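Huttunen Sheet Masks, Unscented
Home > Face > Masks > Sheet

Sold by Warkine
In stock. Orders placed before 3 in the afternoon go out the same day.

Pack of 2 or box of 12

A sheet mask is a damp piece of cloth with holes in it, and we have read enough packaging to know that the trade would prefer you to call it a ritual. Call it what you like. You put it on, you look alarming to the postman, you take it off again. Our customers buy this one because it fits an adult face and doesn't smell of a fruit salad.

The cut is the generous one that replaced the old Mostis pattern in August. The eye holes are larger, the nose flap is longer, and there is a slit on each side of the jaw so the lower half can be overlapped and pressed flat. If you have a small face you will have some spare at the hairline. Fold it over. It does no harm up there.

How to use it

Wash your face and tie your hair back. Cut the sachet straight across the top – tearing it works until the day it squirts up your sleeve.

Take the mask out slowly and find the top edge before you open it any further. Start at the forehead, line up the eyes, then smooth down and outwards. Leave it on for 15 minutes. Longer is not better, whatever your sister-in-law says. Pat in what remains and don't rinse.

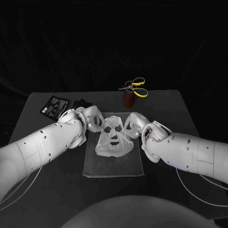
Unfolding is where most masks are lost. Once a wet corner has stuck to another wet corner you can spend the whole evening picking at it, so hold the sheet by its two upper sides, fingertips only, and let the rest hang. Do it over a table if you can, with the scissors within reach. Ours have yellow handles, which makes them easy to find when half your face is already covered.

Details

Sheet: plant fibre, single layer
Height: 135 before stretching (mm, forehead to upper lip)
Jaw section: 115 (mm, same measure, lip to lower edge)
Scent: none added
Use: once. We do get asked.

Storage

Keep the sachets flat and out of the sun. The fridge is pleasant in hot weather and makes no other difference.

Goes with

Ana hair band, wide, grey
Ana face flannel, pack of 3

Returns

Unopened boxes can come back to Warkine within 30 days. Opened sachets can't, for reasons you will appreciate if you picture the next customer.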